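Questions we get about the two-tier countertop shelf, collected by Eirini Stamatopoulos so that she can stop answering them in the stairwell.

**Do I need one?**

No. People kept their salt on the bare table for centuries and some of them were happy. But if your jars have started to form a crowd, a second level helps.

**Which one do you have?**

The black metal one from Jostard. Ostum sells a bamboo version that Makis Tsoukalas swears by, and he is welcome to it. His has a wobble he describes as "character."

**What goes on top and what goes underneath?**

Top: things you grab without looking. The raised edges along the back and sides keep them from going over, though the front is open, so a careless elbow still has options. Bottom: things you use daily but can stand to bend your neck for. Salt, sugar, the tea you like. The tea you were given goes in a cupboard.

**How tall can a jar be on the lower shelf?**

Shorter than you hope. Measure the gap with the jar in your hand and the lid on. Everyone forgets the lid. A small, squat jar is the safe choice, and you want room for your fingers above it, or you'll be dragging it out by the shoulders every morning.

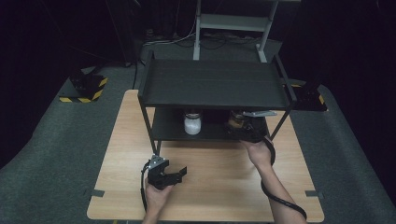 Clenedberg Kitchen Notes, no. 80, p. 6

**Should the small stuff go left or right?**

Put the jar on one side and whatever else you keep down there on the other, with a gap between them. The back corners get dark under the upper shelf, and anything brown that goes in there in October may not be seen until June. White things do better. A white jar with a shiny lid is about as hard to lose as a jar gets.

**Salt or sugar? How do you tell?**

Label it. We have had 5 letters on this subject, all from people who had just made coffee. Tasting works too, but it relies on you remembering to do it beforehand.

**Will the legs scratch my table?**

The front legs are thin, so the weight sits on small points. Lift the shelf when you move it. Felt pads are cheap and come off in a month, at which point you'll find them stuck to a sock.

**Can I put the shelf at the far side of the table?**

Yes, and I would. You keep the near half clear for working, and you can still reach the lower shelf with either hand. Prodromos Makris keeps his right at the front and chops vegetables on his lap.

**How do I clean it?**

Take everything off. A damp cloth, then a dry one, paying attention to the corners of the upper shelf, where crumbs go to retire. Filippos Mavromatis recommends a paintbrush for those. I have tried it and resent how well it works.

**Can I stack two of them?**

Please don't.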